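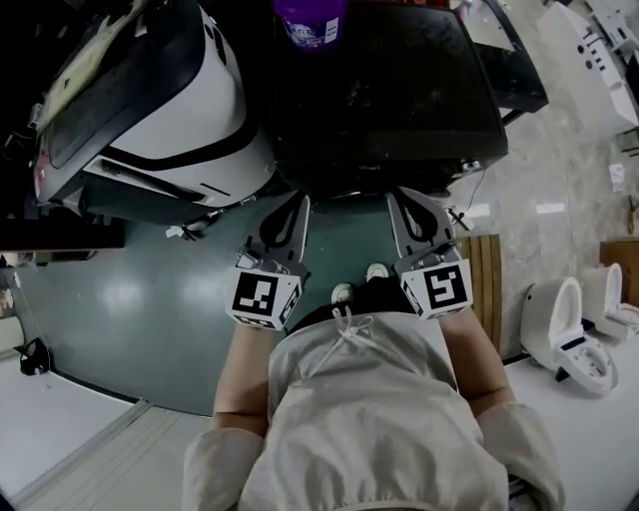 Notebook, Thursday, 4.15 pm

Good day on the Flotbridge park boundary! Went through the estate map again with the tithe field names next to it, and the curve on the east side holds up far better than I'd hoped. Three fields in a row have "pale" or "lawnd" in the name, and they follow the same line as the parish boundary for 230 metres before it gets lost under the Hularex depot.

Overlaid the lidar afterwards. Low bank, ditch on the inside, which is what we want for a deer park. It shows best with the light set low from the north-west – try 300 degrees if you're redoing the hillshade, the default flattens it completely.

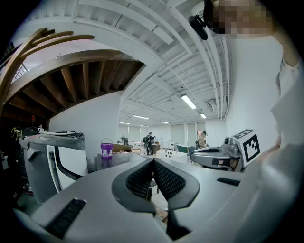

Grey gripper, dark mesh pads.

Still to sort:
Sheet 39 is stretched along the fold, needs more control points.
Bandetti transcription has "Parke Hey" twice, check against the original roll.
West side is a mess. Could be the bank, could be an old headland. Want to walk it in July if the farm agrees, before the maize gets too tall.

Lovely bonus – the fishpond on the survey lines up with a damp hollow on the lidar. Very pleased with that one.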